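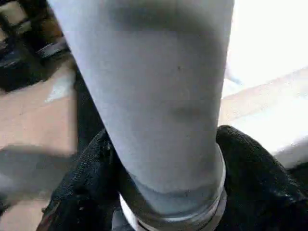

Pale gray cylinder with a silver ring at the base.

How to Read a Long War Novel and Keep the Characters Straight

By Dennis Fairclough
2020-05-13

Long historical novels lose readers early. The usual trouble is names. A general has a rank, a last name, a nickname and sometimes a title, and the author may use all four in one chapter. The method below works for any big novel with a large cast. I use The Skirum Crossing by A. Clegg in the steps, but any book of that size will do.

What you need

A pocket notebook
A pencil
Two bookmarks
A photocopy or printout of the map, if the book has one

Step 1. Look at the front and back first

Check for a list of characters, a map and a timeline. Many editions put the list at the back, where it gets missed. Put one bookmark there and leave it. The other one marks your page.

Step 2. Set up the notebook

Give each side of the war its own section. In The Skirum Crossing that means one section for the Dikar army and one for the Umier garrison. Leave a third section for civilians. Write one name at the top of each half page and leave the rest blank.

Step 3. Read the first 39 pages without notes

Just read. You will meet people who never come back, and there is no point in writing them down. When you reach a chapter break, stop and list the names you remember. Those go in the notebook first.

Step 4. Add one line per chapter

After each chapter, write one line for each main character who appeared. Keep it short: where they are, who they are with, what they want. A typical line of mine reads "Ch. 8, at the river, has orders to wait, doesn't like them." If a character gets a promotion, cross out the old rank and write the new one next to it.

Step 5. Mark the map

Use pencil. Put the chapter number next to each place as the armies reach it. Battle chapters often jump back a few hours to show the other side, so add the time of day if the author gives it.

Step 6. Set a daily amount

I read 15 pages a day on weekdays and more when I have time. Stop at a break in the text if you can. If you miss a few days, read your notes for the last two chapters before you start again.

Step 7. Check yourself at page 125

By this point the main cast is usually in place. Go through the notebook and see which names have only one line. Draw a light line through them. If one of them turns up later, you can erase it.

Common problems

Two characters have the same last name. Brothers and cousins are common in these books. Use first names in the notebook, even if the author doesn't.

The book changes narrator. Write the narrator's initials beside the chapter number.

The battle makes no sense. Finish the chapter, look at the map, then read it a second time. If it still makes no sense, move on. The next chapter normally tells you who held the ground.

Keep the notebook with the book when you finish. If there is a sequel, start from the same pages and add to them.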